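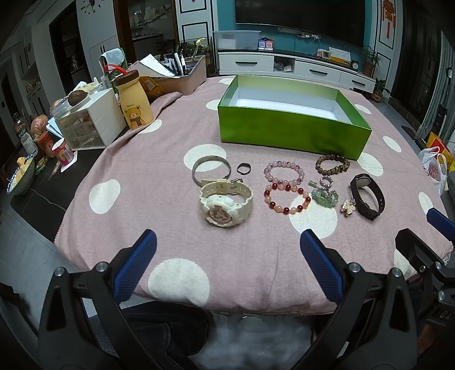 Sorting the bracelets, October

Storage for small accessories at my place has been a drawer for 7 years. I put everything out on the polka-dot tablecloth with the green box behind it. Bangle and chunky watch on the left, beads in the middle, fitness band at the right.

Order of packing:

1. Watch and fitness band go in first, against opposite walls. They are the bulkiest pieces.

2. Beaded bracelets go flat on the white bottom, one layer. Stacked strands tangle -- the pale green stone one bunches up on its own.

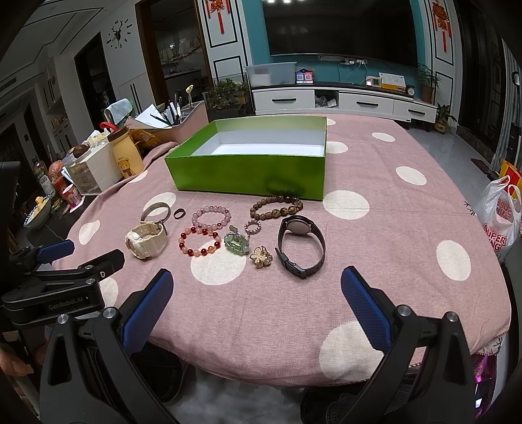 3. Rings, the small charm and the gold flower go in a Wovis pouch. Loose, they end up under the beads.

Time allowed: 60 minutes, including wiping the beads with a dry cloth. The Grurnent tray insert is still on order.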